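The closet comes last: a talk with a home organizer
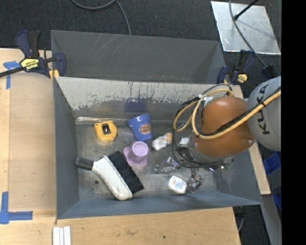

Pretska, Apr 7, 2026 - She has 20 minutes before the next client. Coffee in one hand, keys in the other. We talk standing up, in the parking lot behind Zander, the thrift store where half of her clients' stuff ends up.

How does she start a house? "Kitchen. Always the kitchen. People want me to start with the closet and I say no, the closet comes last." Clothes make folks sad, she says. Old sizes, old jobs. "Nobody cries over a spatula. Well, one guy did."

She got into it by accident. Worked the front desk at Zusora, a storage place out by the highway, and watched people pay month after month for units they never opened. One customer showed her his bills. "$2890, all told. For a couch and some lamps! He didn't even like the couch."

So she quit in February, two years back. Business cards, a label maker, her sister's van. First job was a garage on Simanjuntak Street that took 21 days. "I priced it for 2. I was so dumb." She laughs, checks her phone, keeps going.

Bins? She has opinions. Don't buy any till the end. People come home from the store with a whole cartful and then they fill them, and thats how you get a garage on Simanjuntak Street.

And paper - she hates paper. Manuals, warranties, school art. Her rule is one box per kid and the kid gets to pick. "They throw out way more than the parents would. They're brutal."

Does her own place look good? Long pause. "My car is clean." It is, mostly. There's a waffle iron on the back seat, waiting for for the Zander drop-off, and she's already getting in. The next client has a basement.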